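Word counts and other bad company

May found me 555 words into the second Gumberg book, which would be fine if I hadn't been 2,000 words in by the end of April. I cut the ferry chapter. Then I cut the chapter that explained why there was no ferry. Several of you wrote to ask how the draft was coming along, and I told you it was "getting leaner," a phrase I now regret.

The trouble is the opening. I had Inspector Grewal waking up, looking at the ceiling and thinking about his divorce for most of a page, and I was fond of that ceiling. I read it aloud at the Prerkside writers' evening and waited for the murmur you get when a room is moved. I got the radiator. 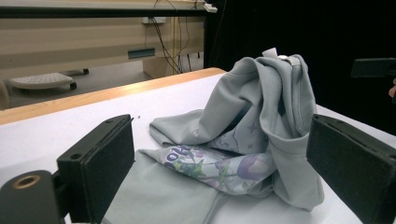
Sarita Vishwakarma thought the book started on page four, when the neighbor comes to the door with the wrong dog, and that everything ahead of it was me clearing my throat. She'd keep one line about the divorce and let readers work out the rest. She also asked whether the ceiling was going to be important later.

It was not going to be important later. I went home and sulked until supper, then moved page four to page one to prove it wouldn't work. It needed two new sentences and a different dog.

So that's the new rule at this desk: write the warm-up, because I don't seem able to start without it, and then take it out before anyone has to sit through it. I keep the removed pages in a folder called Plemik, after a town I made up for a novel I never finished. The folder is now longer than the book.

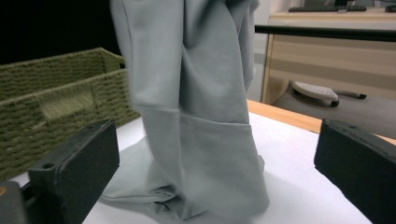
The other thing I've given up is rereading from the top every morning. It feels like work – you have coffee, you frown, you move a comma – and by eleven you have a beautiful first paragraph and no second chapter. These days I start at the last line I wrote and go on from there, however bad it is. It's usually pretty bad.

Réka Vörös is reading the first two chapters for me this month and has promised to be kind. I've asked her to be quick instead. More when I hear back, or when I've stopped sulking about it.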